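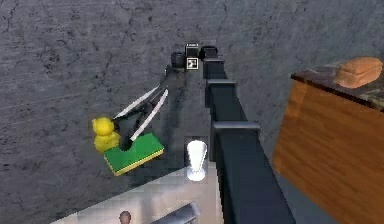
A simulated robot arm with a sponge in its gripper, and a rubber duck close by.

I have been washing dishes for most of my life, and I have been promised a machine to take over the job for nearly as long. When I was small it was the magazines my aunt kept in her bathroom. These days it is my nephew, who sends me clips on his lunch break with no message attached except a row of exclamation marks. He means well, and I watch every one of them, usually with a dish towel over my shoulder.

So let me say up front that I am on the side of the robots. I would love one. I have a bad thumb, a deep sink, and a family that believes a pan left to soak has been cleaned. If a machine could pick up a sponge, find the dirty part of the pan, scrub that part until it was done and then put the sponge back somewhere it could dry, I would clear a corner of the kitchen for it tomorrow.

But I don't think we are there yet, and I think the trouble starts with how we talk about chores. We call them simple. My friend Mekdes Gebremichael, who ran the kitchen of a hotel called the Sostlow before she retired, gets cross when people say that. She trained a great many dishwashers in her time, and she told me once that it took a smart teenager five shifts to get good and a whole season to get trustworthy. Picking things up was never the hard part, she said. The hard part was the cup with a crack you could feel before you could see it, or the plate that looked clean and wasn't, or the moment when somebody set a stack down in the wrong place and you had to change your whole rhythm (and keep smiling, if the chef was looking).

Now think about what a sponge asks of a hand. It squashes. It gets heavier when it fills up and lighter when you squeeze it. Push it against something hard and it changes shape, and so does your idea of where its edge is. A person feels all of that without having a single thought about it, while arguing about baseball. A machine has to have it worked out somehow, and I understand why a good deal of that working out happens inside a computer first, with a pretend sponge and a pretend cup and a loaf of bread that will never go stale. You can drop a pretend cup 100 times before breakfast and not sweep up once. I have real envy for that arrangement.

What I'd like the enthusiasts to remember is how tidy a pretend room is, even a cluttered one. Somebody chose the duck. Somebody decided how slippery the floor should be. In my kitchen the duck would have a little water inside it, and it would be wearing a sock, because I have grandchildren.

I put some of this to Lino Piras, who looks after the packing line at Mazza, where my husband worked for many years. Lino is no dreamer, but he was more hopeful than I expected. They have had an arm on the line since February that lifts cartons from the belt to the pallet, and he says he wouldn't go back. It doesn't hurt its shoulder. It doesn't mind the draft from the loading door. Then he told me that they have 4 carton sizes, all square, all taped the same way, and that when a damp one comes through a person still walks over and deals with it. He has asked for a second arm to do the mixed orders, the ones with bags and bottles and odd little boxes, and the people selling it told him to ask again later. I thought that was decent of them.

There, I think, is the honest answer for now. If you can make the work hold still, a machine can very likely do it, and in plenty of shops that's worth having. A home doesn't hold still. Mine certainly doesn't. The dishwasher under my counter is a wonderful robot, if you ask me, and it earned its place by making us bring everything to it and line it up in racks.

I'd be glad to be proved wrong, and soon. I'm close to 70, and I would like to spend some of my good years on the porch while something else sees to the lasagna dish. But when my nephew's clips come in, I've started looking past the lift, which is always the part they show. I want to see the sponge go around the inside of the cup and the cup go up on the shelf. Then I want to see it again the next day, with a different cup, after the children have been through.

Until then I'll wash and my husband will dry. He misses spots too, and I have kept him.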